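Welcome back, everyone. These are the notes for the second half of our unit on folding and small linens, and I've typed them up a little more fully than usual, as a few of you asked for something to read on the bus. Bring them along to the practical, please, with a pencil, as there's room in the margins for your own remarks.

## Session 4: The table, the cloth, and where to begin

We spent our last meeting on fibers and washing, and this time we get to the table. I know some of you are itching to start folding! But I'd like us to look first at the surface, a pale wood-grained top, and at a plain white cloth in no particular shape.
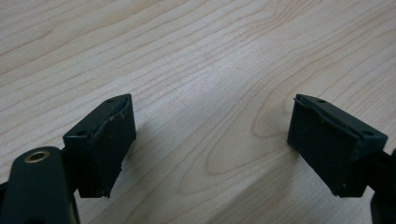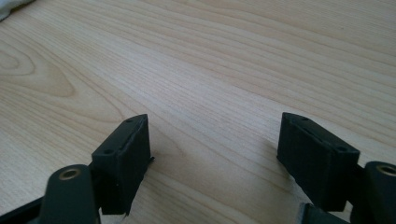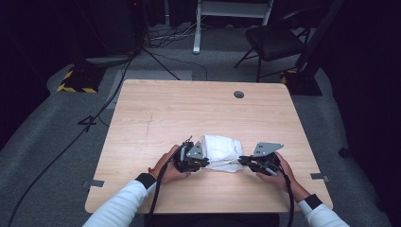
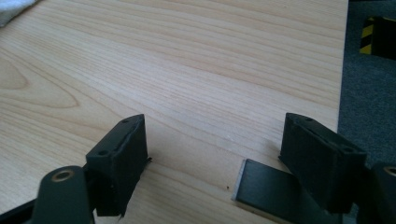
### 1. Clear the surface first

A cloth needs more room than you'd think. Opened out, it takes up a good deal more of the table than it did as a heap, and if there's a mug or a phone in the way you will fold around it without noticing, and your edges will wander. Put everything on a chair. Wipe the top with a barely damp rag and let it dry while you have a chat with your neighbor.

Smooth tops are pleasant to work on, although light fabric does like to slide on them. If yours slides, rest the side of your hand on the part you've already flattened. Ekua Dankwa, who taught this course before me, used to put down an old bath towel first, and I still do that at home with anything silky.

### 2. Use the grain

Many of you will be working on a wooden or wood-patterned top, and the lines in it can be a real help. Find a stretch where they run fairly straight and lay one edge of the cloth along them. Swirls and ovals are lovely to look at and no use at all for this, so shift over a bit if you land on one. (Where the pattern wanders everywhere, go by the edge of the table.)

### 3. From heap to flat

Please don't shake the cloth out. I know, I know, everybody's grandmother did. For small pieces I'd much prefer this:

1. Set the heap down in front of you, toward your side of the table.
2. Take hold of it from the left and the right, one hand each.
3. Draw your hands apart slowly until you feel it give.
4. Let go, look for a corner, and bring that corner toward you.
5. Find the next corner by following the hem with your fingers.

Step five is the one people rush. Follow the hem the whole way, even when you're sure you can see where it goes. Tetteh Mensah asked last time whether it matters which corner comes first, and it doesn't, so take the easiest.

### 4. The first fold

Near edge to far edge, corners matched, then smooth from the middle outward with a flat palm. Turn the cloth, and fold again. If the corners don't meet, open it back up and pull the hem gently square before you try again. An old cloth that's been washed many times may never be quite square, and then you should match the hems and let the corners do as they please.

### For next time

- Read the Asante booklet as far as the napkin chapter.
- Fold one cloth at home each evening and write a line or two on how it went.
- Partners stay the same, except that Sipho Ngubane will join Ayuba Lamptey's table.

Lamisi Wumbei has the spare copies of the booklet if yours has gone missing.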